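Section 4: Working Alongside the Skondley Arm

Welcome back! If you have come straight from Section 3, your arm is bolted down, powered and talking to the Imura console, and the hard part is behind you. This section is for the people who will share a work surface with it every day. Please read it through once before your first shift together, even if you have folded linens for longer than any of us have been building arms.

4.1 What changes for your team

At our Brillelwood finishing room the arm took over the plain cloths, all 1,282 of them in a December run, and the folders moved to inspection, mending and the awkward pieces. Their day did not get shorter, but there was a good deal less reaching. Expect your own people to need a couple of weeks to settle in, and let them tell you which jobs they would like to keep - they usually know best.

4.2 Preparing the surface

1. Smooth the padded surface with the flat of your hand. A wrinkle in the cover can feel just like a cloth edge to the fingers.

2. Lay one cloth toward the side of the surface, leaving open space for the fingers to come in. Decorated boards and other displays may stay up behind the work, provided they stand clear of the reach line you set in Section 3.
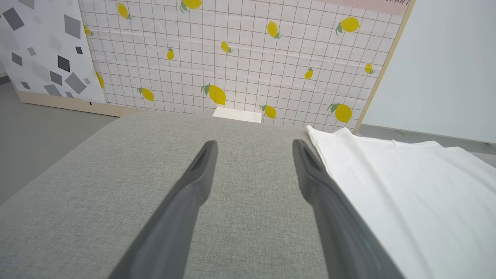 3. On the console, choose Open and wait for the fingers to stop moving.

4. Press Approach. The arm travels at 10 percent speed for its first 38 cycles, so please be patient with it. It feels slow to everyone.

CAUTION: Keep hands, sleeves and lanyards away from the fingers whenever the arm is enabled. If you need to straighten a cloth, press Hold first, every time.

4.3 Daily check

Whoever opens the room should do this before the first cloth goes down. With the arm on Hold, look over the gripper from the side and make sure that:

- the teal plug is seated and its cable hangs free of the fingers
- the green bracket is snug, with its end screw in place
- the paper tag on the white link is still attached and can be read

If the tag has become too creased to read, write a new one and tell your Rees service desk, extension 53, so that their records match yours.
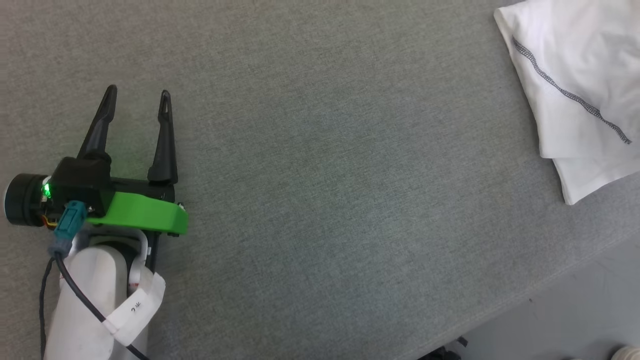 Figure 4-2. Gripper open over the padded surface, folded cloth at upper right.

Note: Stitched edges are thicker than the rest of the cloth. When you teach a new grip point, start a little way in from the stitching and work outward until you are happy with the hold.

4.4 Handing over between shifts

Leave the arm on Hold with the fingers open, and write any dropped or doubled cloths in the log. A few plain words are plenty. The next person will be glad of them, and so will we when you call.

Continue to Section 5 to teach your first fold.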